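Print this thread | E-mail this thread

Growing peppers in a short season: worth it or not?

mudroom_mary
Okay, I need somebody to talk me into or out of this. We moved up to Multdale last October and I left behind a garden where peppers basically grew themselves. Up here everyone on my road says don't bother, buy them at the farm stand and use the space for potatoes. But I miss them! I have 5 raised beds on the south side of the house, full sun until late afternoon, and a sunny mudroom where I start seeds. Has anybody in a cold spot gotten real, ripe, red bells — not the green ones you pick in a panic the night before a frost?

tomatillo_dad
Yes, and I'm higher up the hill than you are. The trick is the variety. I grow Brillance and it colors up way ahead of anything else I've tried. The fruits are smallish and the walls aren't as thick as a grocery store pepper, but they're sweet and the kids eat them like apples. Start them early, earlier than the packet says, and don't rush them outside. I put mine out 2 weeks after the tomatoes and they pass up the ones my brother plants early every single year.

Print | E-mail

gus_in_the_weeds
I'm going to be the grump. I grew Brillance and got leaves, leaves, and more leaves. Beautiful bushes, four sad peppers. By the time you pay for the seed, the potting mix, the lights and the row cover you could've bought a truckload at the farm stand. Potatoes don't need you to hold their hand.

tomatillo_dad
Gus, what did you feed them? Leaves and no fruit sounds like too much nitrogen to me.

gus_in_the_weeds
Chicken manure, same as everything else gets.

tomatillo_dad
Well, there you go.

gus_in_the_weeds
The corn loved it.

seedtray_sue
I'm somewhere in the middle on this one. I do both Brillance and Lopes, and I'd take Lopes for cooking any day. It's a longer, pointier pepper and it holds up in a hot pan where Brillance goes kind of limp. It's slower though, I won't lie. One year out of three I end up pulling whole plants and hanging them upside down in the garage to finish. They do turn, mostly, but the flavor isn't what you'd get off a living plant.

Mary, since you have that mudroom, you could also grow a couple in pots and just drag them inside when it gets cold. I had one in a pot that kept going until Thanksgiving. Aphids got it in the end.
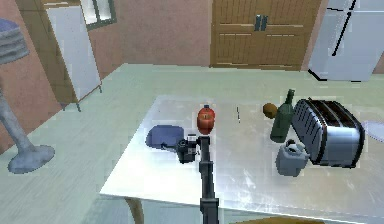

MULTDALE, 29 Apr 2026

mudroom_mary
I went with both! Seeds are up, both kinds, and the Brillance came up first by several days. I've got them on a heat mat under an old shop light and the mudroom smells like wet dirt, which my husband has opinions about. I also ordered black plastic for one of the beds because my neighbor swears by it for warming the soil. Anybody want to weigh in on that before I cut holes in it?

seedtray_sue
Do it! Lay it down a good while before you transplant so the ground has time to warm up, and run your soaker hose underneath first. I forgot the hose one year and spent all of July crawling around with a watering can, poking the spout into the holes.

gus_in_the_weeds
Black plastic is a slug hotel.

bcheetham
Long-time reader, hardly ever post. Beryl Cheetham here, I used to run the plant table at the spring sale, so some of you have probably bought peppers from me. I've been growing them for 35 years and I'd push back on the black plastic. It helps in May and then it's a nuisance for the rest of the summer. What made the difference for me was a low tunnel over hoops, open at both ends on warm days. I use Bremis cover, the heavier one. A roll lasts me several seasons if I don't let the cat sleep on it.

Also, pinch off the first flowers. It hurts to do it, but a little plant with a pepper on it will quit growing.

tomatillo_dad
I have to disagree on pinching, with respect! In a short season that first flower is your first ripe pepper. I tried it on half the row and the pinched plants were later, and I didn't see any more fruit on them by the end.

bcheetham
We may just have different soil. Mine is heavy clay and the plants sulk. Try half and half, Mary, and tell us.

mudroom_mary
Half and half it is. I'll label them this time — I say that every year and then the marker washes off.

gus_in_the_weeds
Use pencil. It doesn't wash off.

seedtray_sue
Gus said something helpful, everybody write down the date.

gus_in_the_weeds
I'm still planting potatoes.

mudroom_mary
Beryl, does the Bremis cover come off completely once it's hot, or do you leave the hoops up? I've got one bed that catches all the wind and I'd rather not be putting the whole thing back together in September.

bcheetham
Leave the hoops. I roll the cover up along one side and tie it with baling twine, then drop it again when the nights get cold.

Print this thread | E-mail this thread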